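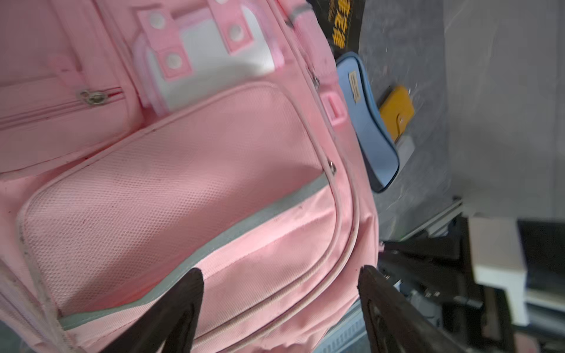
Home | Columns | Tools | Archive | About

Give me boring software and a decent log file

Posted Mar 31, 2025
14 comments | 61 shares

I have an argument to pick, and it's with the part of my own field that I like best. We spend far too much of our time on the clever bit (the policy, the planner, the model, whatever you call the thing that decides where the hand goes) and far too little on the dull stuff that tells us why the hand went there. I've been writing manipulation code long enough to have been guilty of this in several programming languages.

Take a backpack. I've had backpacks on the brain lately, so bear with me. A soft bag is a wonderful test object and a horrible one. It has pockets, and the pockets have zippers, and the zippers have little metal sliders that bounce light straight back into the camera. Then there are loops and tabs and snaps, all sewn on at whatever angle somebody at a factory felt was right. And it's all made of cloth, so the minute you touch it the shape you measured is a shape you used to have!

Now put your camera at the wrist, where lots of us like it, and start coming down toward the front pocket. From up close a pink backpack is mostly just... pink. You've got a big patch of mesh with a thousand tiny dots in it, which a feature matcher will happily match to any other part of the same mesh. You've got a reflective strip, which changes brightness as you move. The piping along the seams is the best thing you have, a nice pale line that follows the real outline of the pocket, and even that runs out of view in two directions. Your perception code has to say "grab here" off the back of that, and it'll say so with a confidence of 0.9-something, because that's what it was trained to say.

So it grabs, or it doesn't, and then what do you know?

In most labs I've worked in or visited, very little. You know there was a success flag and it was false. Somebody scrolls back through a terminal. Somebody else says "I think the depth was off" and everyone nods, because the depth is always off. Then the team goes and retrains the model for three days.

Glenys Staniforth, who I shared an office with at Furnival, used to call this "farming the fog." She had a rule that you weren't allowed to touch the model until you could say in one plain sentence what the failed grasp had believed about the world. Where did it think the fabric was? How old was that belief when the fingers started to close? I found this rule extremely annoying for most of a year. I was there to build planners, and I was good at it, and she kept making me go write timestamps into things.

Then one September we had a run of bad grasps on soft bags, a really ugly run, and I was sure it was my approach planner. I had a whole rewrite sketched out. Glenys made me do the sentence first. It took an afternoon of plotting and the sentence came out as: "The grasp believed the camera image and the joint angles were from the same moment, and they were 200 milliseconds apart." That was the whole bug. A driver was stamping images when they arrived and the arm was stamping joint states when they were measured. On a rigid box sitting still, with a slow approach, you'd hardly notice. Come in fast over a lumpy piece of fabric and correct as you go, and you're steering by an old picture. My planner was fine. My planner had been doing exactly what it was told by a liar.

I've told that story at enough dinners that Kirsty Bloxham has threatened to have it printed on a mug. But Kirsty is also the person I argue with about this, and her side deserves a fair hearing.

Kirsty runs the learning side of Jaltuvia, and her view is that I'm nostalgic. Her line goes like this: the old pipeline had all these neat boxes in it (find the object, estimate the pose, pick a grasp, plan a path) and sure, you could look inside each box, but the boxes were wrong about cloth every single time. Nobody ever wrote down a good pose for a squashed backpack. What would it even be? A bag doesn't have a pose, it has a mood. So you throw out the boxes, you show a network a great many good grasps, and you let it work out for itself that piping means edge and that a loop is something you can hook. If the price is that you can't read its mind, fine. You couldn't read the mind of the old one either, you only thought you could.

I think she's right about most of that! I've watched learned policies do things with fabric that I couldn't have coded in a decade. I don't want the boxes back. Where we part ways is the last step, the little hop from "you can't read its mind" to "so don't bother writing anything down." The network may be a mystery, but everything around it is ordinary software. The camera has a clock. The arm has a clock. The calibration between the wrist and the lens was done on some date by some person and saved in some file, and the file either got loaded or it didn't. The safety layer clipped the command or it let it through. You can know all of that, cheaply, every time.

And the bigger the learned part gets, the more I care. When a network eats a whole image, the junk goes in with the good stuff. Think about what's really on a test table. There's the bag, and next to the bag there's a pouch, and a strap with big yellow letters on it that is by far the loudest thing in view. There's a metal rail shining away along the table's edge. The fingers of your own gripper are in every single image, dark and pointy, right at the bottom. Does the policy care about the strap? Has it learned that a good grasp is when the fingers look a certain way against pink? I don't know, and neither do you, and the only way to get to an answer is to have kept the inputs, the outputs and the timing together so you can run the thing again with the strap painted out and see if it changes its mind.

Replay, in other words. If I could make every group in the field build just one tool it would be replay. I mean the real kind, where you take a recorded attempt, push it back through today's code, and get the same commands out to the last digit. Most replay I see is a video player. It shows you the sad thing happening again. Lovely, but I was there the first time.

We tried to do it properly on a project called Piltside. It was a small tool, 2000 lines when I last looked, and about as glamorous as a filing cabinet. It recorded every message with two stamps (when it was measured, when it got read), the hash of the model weights, the calibration file, and the random seed, which we forgot for the first month and I'd rather not discuss. You could stop an attempt at any step, swap in a different perception module, and ask what it would've done from there. It couldn't tell you what the cloth would've done next, obviously. Nothing can, short of a better cloth simulator than I've ever met. It could tell you what the software wanted, though, and that was plenty.

The bit I didn't expect was how it changed the meetings. People stopped pitching rewrites. Someone would say "the zipper pull is throwing it" and someone else would just mask out the zipper pull and run it, right there, before the coffee was gone. Half the theories died that way, including some of my favorites. A few lived, and those were the ones we spent our GPU time on.

Could we have published it? We sent a write-up to a workshop and one reviewer wrote "this is engineering," and I've been chewing on that for longer than is healthy. Yes, it's engineering. So is the gripper. So is the bolt that holds the camera on. There's a student somewhere right now, at Laltska or wherever, who would be brilliant at this and who's being told to go add another attention head because that's what gets you a job.

I don't have a grand fix for the job market. What I do have is a request for anyone who runs a group, reads my ramblings, and has a soft, dirty, awkward object on the table this week. Before the next training run, pick one failed attempt, any old one. Get everybody in front of it and try to write Glenys's sentence. If you can write it in ten minutes, your tooling is better than mine was and you can send me a rude email. If you can't, you've found your next piece of work, and I'd start with the clocks.

14 comments | 61 shares

Recent columns
Your calibration file is older than your intern
Two cheers for the state machine
Why my planner gets a time limit
Naming things, part 3
What I got wrong about depth cameras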